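Thread: the rules we use for arm runs in simulation, and why some of them are stricter than they used to be

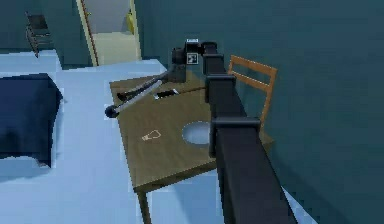
Michailidis Lab, Simulation and Safety Practice Team

August 14, 2022

1/ We rewrote our house rules for simulated arm work in April. A few people asked for them after the Molum meetup, so I'm posting the ones that get used every day. They're written for our setup. Change what doesn't fit yours.

2/ The room you see is one of the bedroom layouts. Table in the middle, bed on one side, wooden chair on the other, doorway at the back. The arm is carrying the long rod with the ball tip. Most of our rule violations come from this kind of layout and this kind of tool.

3/ Rule one. The tool is part of the robot. Its full length goes into the collision model before the first run. We used to model the arm up to the wrist and add the tool as a visual only. Runs passed that should have failed, and we had to throw out 83 of them.

4/ For a rod this means the shaft as well as the tip. People check the tip because that's where they're looking. The shaft sweeps a lot of space on its way across a table.

5/ Rule two. The tabletop edge is a boundary, and crossing it has to be declared. In the picture the ball is just past the left edge of the table. That's allowed if the task file says so. If the file says "table only," it's a stop, even if nothing gets touched.

6/ Same rule for height. Write down the minimum clearance over the table and keep it in the task file, next to the boundary. Don't put it in a comment in somebody's script. We lost a week to that.

7/ Rule three. Furniture counts as occupied. A bed is treated as if a person is in it and a chair is treated as if a person is sitting in it, whether or not the layout has a person. The keep-out volume goes above the furniture as well as around it.

8/ This is the one we get the most arguments about. Yes, it makes the small rooms hard to plan in. Some tasks have no legal path at all and get sent back. We think that's the right result for a home robot.

9/ Rule four. Doorways stay clear in the rest pose. The arm can pass in front of one during a task. It can't park there.

10/ Rule five. Flat things on the table are labeled by hand. Outlines, slots and discs look alike from a steep angle, and a planner will treat a drawing as a hole or a hole as a drawing. If you can't tell from the render what something is, open the layout file and look it up. No guessing from the picture.

11/ Rule six. The marker on the wrist faces the viewing camera at the start of every run. If it's hidden at the start, reset. If it gets hidden partway through, log the time and keep going. Up to 3 of those per run is fine. After that the run doesn't count.

12/ Rule seven. A simulated pass is recorded as a simulated pass. It does not go in the same column as a hardware pass. Dionysis Andreadis set up our log so the two can't be merged without a second sign-off, and I'd recommend doing it that way from the start. Fixing it later was slow.

13/ Things we dropped in April: the speed bonus, the separate form for long tools (rule one covers it), and the rule about wall color. The wall color rule came from the old Goltier renderer and had no purpose anymore.

14/ The current checklist has 11 lines and fits on one page. It's filled out before the run, by the person starting it. Filling it out afterward counts as not filled out.

15/ Somebody asked if these follow a published standard. No. We read the standards and we keep a list of which clauses each rule touches, but these are house rules for simulation. They don't replace a risk assessment on a real machine and we don't tell anyone they do.

16/ The Prarora group uses a version of this with a looser rule three. They only count the bed. If you run it their way, please say so when you share results, or the numbers can't be compared with ours.

17/ Next revision covers two arms at one table. Rule two is going to need the most work. Send me your edge cases if you have them, with the task file attached.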